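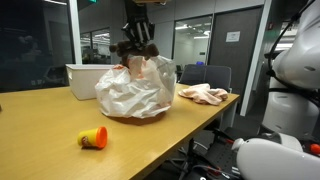

Brown plush, white bag, Play-Doh on its side.

Stollthorpe Tabletop Clutter, README

1452 pictures of things on tables, sorted into 19 folders by what is being put away. Plush toys and bags share a folder – they kept turning up together, and I gave up separating them.

Labels are by Rutilio Xolalpa. "Cloth" covers anything crumpled and fabric. "Bin" means a bin, even when everything is next to it.

Known problems: folder 10 is mostly bags. A fix was promised for April. No particular April was mentioned.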